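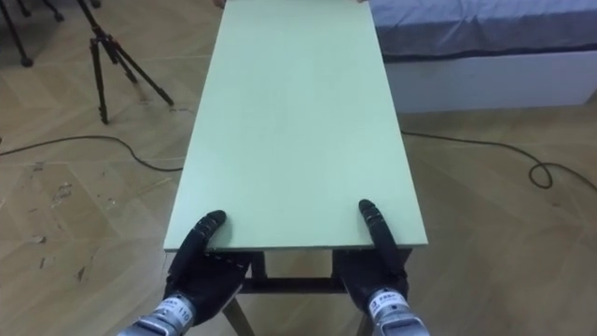
Page 80

Long tables, April walk-through, the Lonness room
Checked by Helju Siliņa

OK, tables! My favorite part of the whole walk-through (I know, I know). I went through the long green one by the book this time, and my comments are next to each line.

Top surface, flat and smooth: OK. I ran my palm down the full length and didn't catch a single splinter or chip.

Front edge: OK. It sticks out a little past the frame, so watch your hips when you come around with a tray.

Crossbar and legs: OK, but one foot needs a new rubber cap. I asked Pētersons for a pack and they're on order.

Wobble test, leaning on both front corners: a tiny bit of rock on my first try, fine once I'd tightened the bolts. Please try it again next month!

Placement: against the wall, long side flush. Pass. I like it so much better there, you can finally get a cart through.

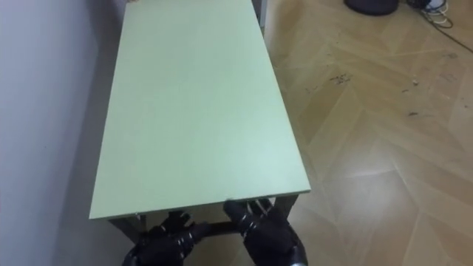 Long table in its place by the white wall, top clear.

Clear top at close: pass. Thank you, whoever did the wiping!

Lifting: two people, one at each end, hands under the edge. Please don't drag it, the floor repair cost us 400 last time and I still hear about it from Jorthorpe.

Still open: rubber cap, and a sticker with the table number.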